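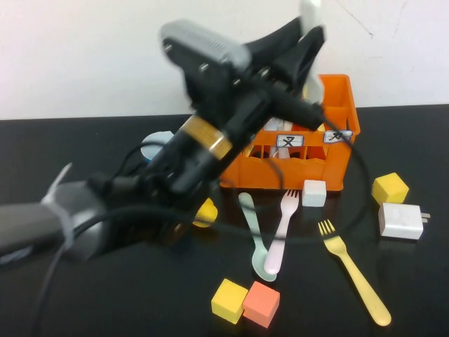
Opened by: Kitchen Stores, Alport | 9 June 2025 | Ticket 877 | Status: waiting for parts

Subject: Utensils returned to the wrong compartment, orange crate

Hello,

I write about the orange crate with the compartments, the one we use on the utensil table. We have it in use from March. The crate itself is not broken. The problem is with the labels on the front rim.

There are two small paper labels, fixed with tape, one left and one right. Each has a black mark written by hand. The two marks are very similar, and a person who comes new to the shift can not know which side is for which utensils. So when the table is cleared, things go back in any compartment, and the next morning we must take everything out again and sort it. Last week this took us 40 minutes.

What I tried already:

1. I wrote the marks again with a thicker pen. It was a little better from near, but from the other side of the table they still look the same.

2. I turned the crate so the labels face the sink. Then the people at the table did not see them at all, and I turned it back.

3. I hung a paper with the list of utensils on the wall. It was read for two days.

4. I asked the Colombo kitchen how they do it. They use full words in place of marks, and they have no complaints. I would like to do the same, but our paper labels are too small for a full word.

What I ask for: longer label holders which clip on a slotted side, from the Erkent list, item 77. Please confirm if they fit on this crate before you order. We need 7, so all our crates can be the same.

Update, same day, afternoon: Pimelport supply desk answered that the holders fit if the slots are wider than the clip. I will measure the slots when the crate is empty and write the result here. Until then the paper labels stay on.

Please do not close this ticket. The last one was closed before the parts came, and I had to open it again.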